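Spend the Money on the Boring Parts

When I told my brother-in-law I was pricing up an automation project, he asked how much a robot costs, and I gave him the answer I give everyone, which is that the robot is the easy line on the spreadsheet. You ring up, you get a quote, you type it in. It's every other line that keeps me up at night.

I run planning for a small outfit in Dullport that packs mixed orders for gyms and corner stores. Drinks, snacks, little boxes of this and that. Two winters ago we bought an arm from a dealer, very nice arm, and then spent most of a year finding out what we'd forgotten to buy with it. So this time I did the budget backward. I started with the hand.

Why the hand? It's the part that touches the product, and our product is awful to hold. A clear bottle gives a bit when you squeeze it. A small carton doesn't give until it suddenly does. Hard jaws left dents in both, so this round I only asked for soft fingers, the ribbed kind that bend around whatever you close them on. Avix quoted me $1,028 for a hand-held version, fingers fitted, and $365 for a spare set. I nearly skipped the spares. Please don't skip the spares! Soft fingers are a wear item, same as tires, and the week you need them is never the week the supplier has them on the shelf.

The hand-held part deserves a word too. You can work a gripper by hand long before you own anything to bolt it to, and for a buyer that's a gift. You find out which items it likes and which it hates while the big purchase order is still sitting unsigned in your drafts. I wish somebody had sat me down and made me do that the first time around.

My second line was people's hours. Cathal Hayes, who has put in more of these systems than I've had hot lunches, told me to write down 20 hours of handling trials and then protect them like they were cash. "They'll be the first thing your boss tries to cut," he said, and he was right, it took one meeting. I got them back by moving money out of the guarding line, where I'd been quoted for a fence fit for a tiger.

Then there's the floor. Our place in Cestham has a long room with decent light, and I wanted the new cell there, but the power is on the wrong wall. Moving it came in at $3,000, and that's before anybody patches the paint. I have now learned to walk the room with an electrician before I walk it with a salesman. Hakim, the integrator we went with, puts the site visit in the quote as its own item, and I'd look for that in any bid you get — if it's missing, ask who's paying for it.

A few smaller things I'd put in from day one. Freight, both ways, for anything you might send back. A box of your own real stock for the supplier to handle, labels on and everything, in place of the tidy foam blocks they like to use. A day of training for the second shift, who always get forgotten. And a bit of slack at the bottom that has no name on it at all, which our accounts office hates and which I've used up every single time.

We sign in April if the numbers hold. I've still got the conveyor quotes to chase, and one of them has been "coming Friday" for a while now.
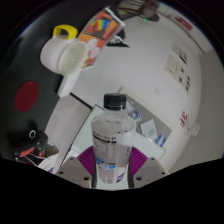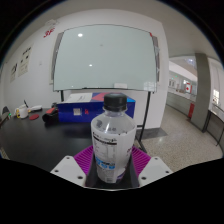
Ribbed fingers on a hand-held gripper, closed around a clear bottle with a black cap.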